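A steady hand for a slippery pen: an afternoon with Rhea Panganiban

24 December 2019

The building is nearly empty when I arrive, and Rhea Panganiban has kept the kettle warm for me all the same. She is wearing two cardigans, one over the other, and she apologises for the heating before I have got my coat off. Most of her colleagues at Tranlow have gone home for the holidays. She has stayed on because the comparison she has been running since March is so close to done that she can't bear to leave it, and because, as she puts it, "it's the only time of year I can have the arm to myself and the biscuits too".

The comparison sounds simple when she explains it over the first cup. Tranlow writes the part of a control system that decides how an arm should move its wrist in the last little stretch before it touches something. To know whether that part is any good, you need a task where the last little stretch matters, and Rhea's is handwriting – or at least the beginnings of it. An arm holds a stylus, the stylus meets a tablet, and a mark is made. Then the whole thing is done again with a different gripper, and after that with a different controller, until she has gone through every pairing and can say which she would trust.

"People imagine we'd pick something grander," she says, pushing the biscuit tin across. "My mother asked me if it would write her a letter. I told her that I'd be very happy with a decent comma. But a stylus is a lovely test, because it's thin and it's smooth and it's much longer than the bit you're holding, so any little mistake down at the grip is a big mistake by the time you get to the end of it."

There are two grippers in the running. The Cidus is the plainer of them, with stiff fingers and very little give, and Rhea has used one or another version of it for most of her working life. The Broltora is newer and softer, and it arrived with a good deal of enthusiasm from the people who sold it to her. She had expected to prefer the Cidus and says so quite cheerfully. She has kept a paper notebook for each, one with a blue cover and one with a green, and over the course of the afternoon she consults them so often that the green one ends up with tea on it. 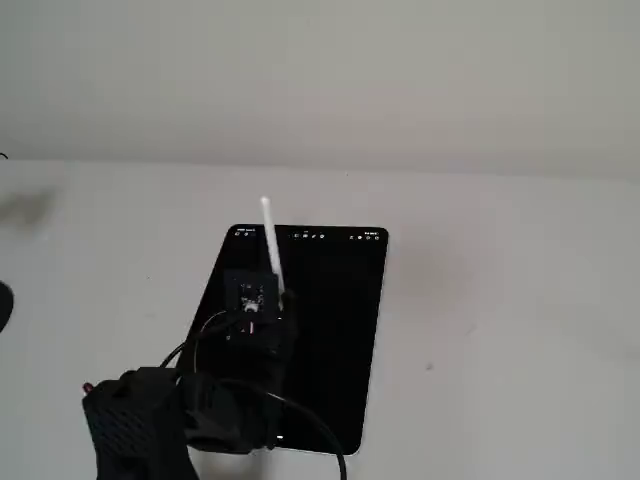
Cables come up before grip does, which surprises me a little. I had prepared a page of questions on fingers and friction, and Rhea listens to the first two with great patience and then tells me that what cost her most of the spring was wiring. With a small circuit board riding on top of the gripper, right beside the stylus, there has to be a lead running back from it, and then there is the thicker cable as well, looping down across the bottom of the tablet and away over the table. Every one of those has some spring in it. "It's like trying to write with somebody holding on to your sleeve," she says. "Not pulling, just holding. The controller doesn't know about the sleeve. It thinks the arm has gone where it was told, and it's a hair off, and you spend a week blaming the software."

She did spend a week blaming the software, and she is frank that some of her emails from that time were not her best. What sorted it out was a colleague tying the leads back in a slightly different place and running the same stroke 80 times before lunch. The wandering was still there, but it now wandered in another direction, and so they knew where to look. After that they settled on one way of dressing the cables and wrote it down, and she won't let anybody alter it, even to tidy up.

I ask what a run is like from where she sits, and she tells me that it is mostly waiting. She gives the arm a stroke to make, it goes away and comes back, and she looks at what the tablet has recorded. There is a great deal of looking at what the tablet has recorded. The notebooks list 933 strokes for the Cidus gripper alone, each with a line to itself, some with a small drawing in the margin where the result amused her. One of them is a downstroke with a hook on the bottom that she says is exactly how her brother writes the number one.

"I do know it's all saved on the computer," she says, when she catches me looking at the drawings. "I just find I don't notice things unless I've had to write them out. If I copy down four strokes and they all lean the same way, my hand tells me before my eyes do."

The controllers are the other half of it, and here she becomes both more animated and harder to follow, so I will give the version I understood. One is Tranlow's own. The other is the Fernandes, which they bought in so as to have something to measure themselves against. The Fernandes is brisk. It decides where it is going and it goes, and for picking up boxes Rhea thinks it would be hard to beat. Tranlow's is fussier, and takes its time near the surface, feeling its way down. She likens it to her two grandmothers getting out of a car.

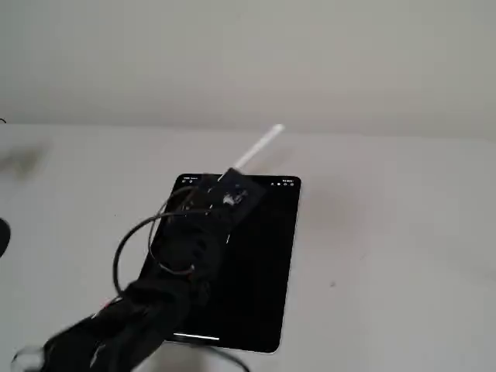

Slowness has a price, of course, and she doesn't pretend otherwise. A customer watching the Tranlow controller for the first time will usually look at the clock. When they look at the screen, though, what Rhea wants them to see is something like the little white upright mark on the black there, just below the gripper, thin and short and with no fuss about it. She is very fond of a short vertical line. It shows her at once if the wrist has rolled, and if the pressure has changed on the way down, and a long curvy flourish (which visitors always ask for) hides both. "Everybody wants it to do a signature," she says. "I say, let me see it do a stick first. If it can't do a stick I don't care about its signature."

We have a second cup at this point, and she tells me how she came to all this, by way of a job repairing knitting machines. There is more overlap than you would think. A knitting machine is also a device for putting a thin thing in precisely the right spot over and over, and it also sulks in cold weather. She had no plan to leave it, but the workshop closed, and a friend of a friend wanted somebody who wasn't frightened of small screws. She learned the programming afterwards, in the evenings, and still describes herself as a mechanic when she has to fill in a form.

That background shows in how she talks about grippers. When I finally get to my page of questions, she goes through them with her own hands as the illustration, pinching a pencil from my bag in different ways. With hard fingers, she says, you have a line of contact and not much else. The pencil is held very firmly indeed until something nudges it sideways, and then it pivots, and once it has pivoted it stays pivoted. With something softer around it you lose a bit of certainty about where the pencil is, but you gain a great deal of forgiveness. The question she has been trying to settle is whether the forgiveness is worth the uncertainty.

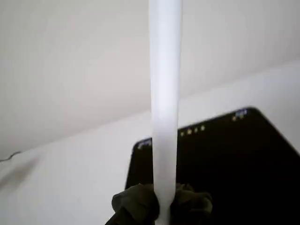 The stylus clamped between two padded fingers, with what looks like the tablet behind.

"I wanted it to be a clear answer," she says. "I've got two notebooks and I wanted to be able to throw one of them away." What she has is more particular than that. With the Fernandes controller, which comes down firmly, the softer Broltora did better almost across the board, as the padding took up the little knock on landing. With Tranlow's own controller the knock is hardly there in the first place, and the Cidus came out slightly ahead on straight strokes and slightly behind on anything with a corner in it. She has been through the figures twice to see if she had muddled the columns, and she hadn't.

The licence for the test software came to 1,960 pounds, she mentions in passing, and she would gladly have spent it on a second stylus holder and a better chair. Money is not a subject she enjoys, but she does think that people choosing equipment ought to be told that the gripper is seldom the dear part. The dear part is the afternoons. Changing from one gripper to the other takes her roughly 4 hours if she does it properly, with the checks at either end, and she has come to dread it. Twice she has done it improperly and had to throw away everything that followed.

I ask what she would say to a small workshop trying to decide between them, and she takes so long over it that I eat another biscuit. "I'd ask what they've already got driving the arm," she says at last. "If it's something quick, get the soft fingers and be glad of them. If it's something careful, I'd probably stay with the stiff ones, but I'd want to come and see the table first. You wouldn't believe how many wobbly tables there are." She has visited a place where the arm, the gripper and the controller were all excellent, and the whole lot stood on a folding desk.

There are still some pairings she wants to repeat before she writes it all up. She would like to try a fatter stylus, and one with a rougher barrel, and she has an idea about wrapping the stiff fingers in something, although she is cagey about what. She is also being pressed by her colleagues to move on to curves, and has promised them that she will begin in the new year. An S, perhaps. She has been practising a few by hand in the back of the blue notebook, to remind herself where the difficulties are, and turns it round on the desk to show me. The top halves are very good. The bottom halves, she admits, need some work, and then she looks at the window, sees how dark it has got, and goes off to find my coat.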